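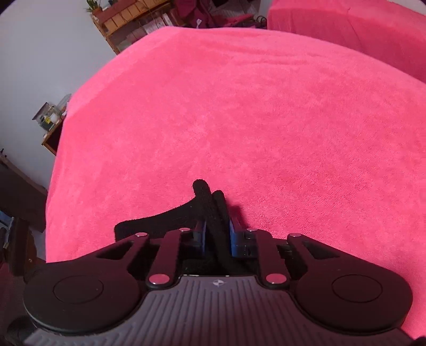 The gripper over the pink blanket, its fingers almost closed.

Tips for plush blankets, collected at the open day in Edby

In June I visited the open day of Getitz, a small company in Edby that teaches machines to handle household textiles. I went for the robots and came home with a notebook full of laundry advice. The people there touch more blankets in one week than I do in ten years, so I asked them everything I could. I write it down here in the order of my notes.

Smoothing the cover on a sofa or a bed

Osaze Sani gave the demonstration with the hand-held gripper, and visitors could try it afterwards. He told us to start from the middle and go to the rounded edges, never from one corner to the other. If you pull from the corner, the crease only travels. I tried it at home with my bare hands and it is true also without a gripper.

Take little fabric. With the tool I grabbed too deep and lifted half of the blanket. Osaze showed me to pinch only the top of the ripple, pull it a hand's width, let go, and pinch again. For a thick looped fabric this is slower, but the loops stay in order.

Padding for your own tools

The fingers of this gripper have black padding on them. I asked if I could do a similar thing with my kitchen tongs, which I use to get socks from behind the washing machine. Caoimhe Ní Mhurchú said yes, with self-adhesive felt from the hardware store. Clean the metal with rubbing alcohol first and let it dry. Press the felt for one minute and leave the tongs alone until the next day. Please do not use these tongs for food again.

Pulled loops

Check your rings and watch strap before you make the bed. When a loop is already pulled out, do not cut it. Push it back from the other side with a blunt needle, then rub the place with your thumb. On the table of Caoimhe there was a blanket repaired in this way and I could not find the spot.

Washing

- Wash plush alone or with other plush. Towels leave lint on it.
- Use half of the usual detergent and no fabric softener.
- Low spin. Shake the blanket well when it comes out, two persons if it is a big one.
- Dry it flat over two lines. One line makes a ridge in the middle that stays for weeks.
- Brush it with a soft clothes brush when it is fully dry, always in one direction.

Folding

There was a poster with the number of folds they recorded since the beginning of the year, 3,416. I asked which way of folding they prefer after so many. Fold in three along the length, then roll from the closed end. The roll should stand on the shelf with the open edge to the back. My blanket takes now much less room, and I don't have to press the closet door with my knee.

If you want to go

The open day was from 2 in the afternoon. Bus 23 stops near the door. The demonstration with the blankets is on the ground floor and you may touch everything except the charging station. Come early if you want to hold the gripper yourself, the line was long after 3. Children can try too, with an adult beside them.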